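Markton Users' Group – minutes of the November committee meeting

Present: Antigoni Balaskas (chair), Cleiton Dantas, Loukia Tsoukalas, Bríd Keogh (minutes)
Apologies: Efthymia Chrysikopoulos

The meeting opened at 7.05 pm.

1. Minutes of the last meeting
Agreed with one correction. Under item 4, "backup server" should read "print server".

2. Move to the new desktop version
Cleiton reported that 30 of the members' shared machines have been checked against the hardware list. 8 cannot take the new version without more memory. Cleiton has a price of £479 from Sotiropoulos for the full set of modules, fitting not included. Loukia asked if the older machines could stay as they are until spring. Cleiton said they could, but they would get no security updates after the cut-off and would have to come off the network.
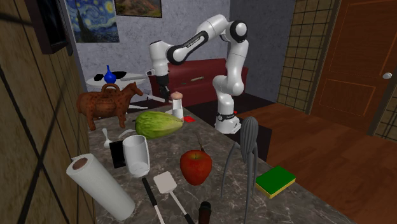 Antigoni preferred to pay for the memory now. Bríd asked that the two machines in the back office be left until last, as the accounts package on them has not been tested. Agreed to accept the Sotiropoulos price. Cleiton to place the order and do the fitting himself.

3. Sign-in and passwords
Several members are still sharing the one general account. Loukia has written a short guide to setting up a separate sign-in and will send it out with the next newsletter. The general account will be closed once everyone has moved over. Efthymia had sent a note asking for a longer minimum password. Agreed at 12 characters.

4. Website
The new page layout is live. Two links on the downloads page still point to the old Vukeo address – Bríd to correct. The picture column now shows at full width on phones.
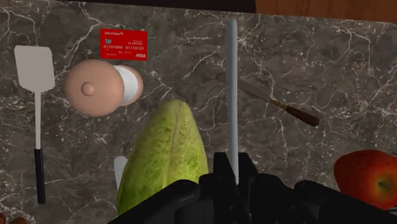

Gripper above a marble worktop, computer-rendered view

Loukia said the search box does not find anything posted before the move. Cleiton thinks the index needs rebuilding and will try this overnight.

5. Graphics drivers
Stutodetti have put out a new driver, and 5 members have written in about it. Three had a black screen after waking from sleep. The advice for now is to stay on the previous driver and turn off automatic updates for that device only.

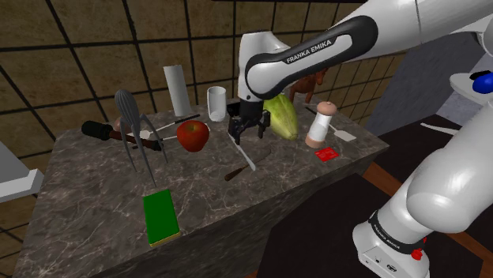 Cleiton had the older driver running on the test machine and found no faults with it in rendered views. Antigoni asked about small text, where members had complained of blurring. The "FRANKA EMIKA" lettering on the arm can be read even though it runs at a slant, and the grout lines between the wall tiles can be made out. Cleiton to write up the settings for the help page.

6. Any other business
Bríd needs a new cable for the projector. Agreed.

The meeting closed at 8.40 pm. Next meeting to be set by email.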